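Hand-guided demos for garment hanging: one gripper or two?

mplattner
We have 1,593 demos of putting clothes on hangers, all done with hand-held grippers. The policy does shirts well and fails on anything with a hood. Would you re-record the hooded items or move to teleop on the arms?

coste_arm
Teleop. With hand-held tools your operators use wrist angles the arm can't reach, and you find out at replay. We dropped 17 percent of our set at Clukness for that alone.

mplattner
We filter for reach before training. Rejects are at 8 percent, and the hooded items are no worse than the shirts.

rgalang
Then it isn't kinematics. Check how long the hood hides the hook in the wrist view. If it's more than a second, the policy is guessing.

coste_arm
Still disagree. A reach filter won't catch speed. People flick a sleeve faster than any arm I've run.

B_Imhof
Slow the replay down, then. Cloth on a hanger tolerates it. Teleop at Purnden gave us 10 usable demos an hour, and the operators hated it.

rgalang
Cloth tolerates it until the hem swings. Test on one garment before you slow the whole set.

mplattner
Fair. I'll run both on one jacket and post the numbers.

hhamdy
Two-gripper demos only pay off if each wrist view keeps the other tool's marker in sight, as relative pose drifts otherwise. I'd fix that before recording any more hoods. With a jacket on a black hanger between the two tools, like the green one in my view below, the marker on top of the second gripper stays clear of the cloth if that operator comes in from the side. Coming in from behind the garment, we lost it every time.
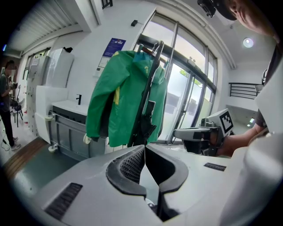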